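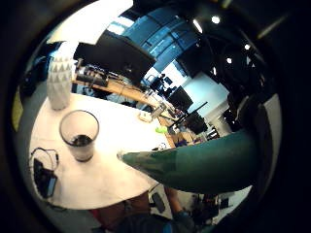
Written by the Workshop Editor, Multari Home

Jadari Stoneware Vase, Tall

We've been waiting for this one since July! The Jadari is a tall, straight-standing vase from the Deltik pottery, slip-cast and fired twice, and it has quickly become the piece we reach for when somebody asks what to put a few long stems in.

Stands 39 cm high. Price £67, including a felt base ring.

The neck is narrow enough to hold five stems upright without any wire or foam, and the body is weighted low down so it stays put when you go tall (we've had cherry branches in ours, and a frankly enormous allium). The inside is fully glazed, so it's happy with water straight from the tap. The outside is left matt, and it feels lovely in the hand, a bit like eggshell.

There's a sister glaze called Mao, a soft grey-green that changes a good deal between morning and evening light. Mao is made in smaller batches and each firing comes out slightly different, so do have a look at the swatch card if you're trying to match a pair.

Looking after it

Wash by hand with warm water and a bottle brush. Lily pollen will mark the matt surface if it's left, but it lifts off with sticky tape while it's still dry. For limescale inside, fill with one part white vinegar to four parts water, leave overnight and rinse well. Please keep it out of the dishwasher, and don't leave it outdoors in frost.

Good to know

Deltik make 300 of these a year, and seconds turn up in the shop now and then with small pinholes in the glaze. They hold water perfectly well and we love them just as much! Spare felt rings are sold separately.

Delivery is by courier in a double-walled box.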